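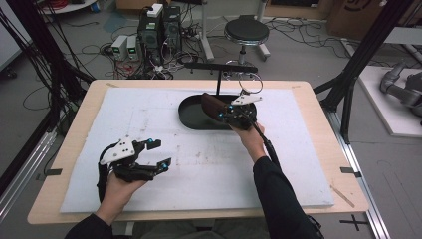 Irkilano round work stool, black, on casters

I put off buying a proper stool for years. We had two old dining chairs in the workroom, one of which wobbled, and I told myself they would do. Then my back had its say in August, and Catinca Dumitrescu, who has the bench next to mine and is much more sensible about these things, sent me a link to the Irkilano and told me to stop moaning and order it.

So I did, and I've had it long enough now to have opinions! It's the plain sort you'll have seen in a hairdresser's or at the dentist: round padded seat, chrome base, little wheels, no back. I chose black to go with everything else in the room (and because I know what I'm like with a mug of tea). It came in one box with a single sheet of instructions, and I had it together before the kettle boiled. The base arrived wrapped in so much film that unwrapping it took longer than the assembly.

The seat is the best thing about it. It's firm when you first sit down, and I did wonder whether I'd made a mistake, but after a week or so I stopped noticing it, and I can do a good long stretch at the table now without getting up to stretch my legs every ten minutes. Zhenhua Zeng is a good deal taller than I am and finds it a touch low for our table even at its highest, so do measure yours first. The listing says it will take up to 160 kg, and it certainly feels solid enough. No creaks so far.

The casters are good on a hard floor, very smooth and pleasantly quiet. Cables are another matter. If you have leads running across the floor, as we do, the wheels catch on the thicker ones and stop dead, and you get a bit of a jolt. I've taken to parking the stool on the far side of the table when I'm working standing up, and I really must get some of those flat cable covers. Shaohua Lu swears by tying everything to the table legs, but he has far more patience than me.

A couple of small grumbles. The chrome shows every fingerprint, so if that sort of thing bothers you, keep a cloth handy. There's no foot ring either, and I do miss one on longer days. I also tried the Wernano stool at Wenjie Gu's place before deciding, which has a nicer, deeper cushion, but the seat was too wide for me to get my knees comfortably under the table.

I paid 71 pounds including delivery, and I think that's fair for something I use every day. I'd buy it again, and Catinca has been hinting that the workroom could do with a second one. Four stars from me, and it would have been five with a foot ring.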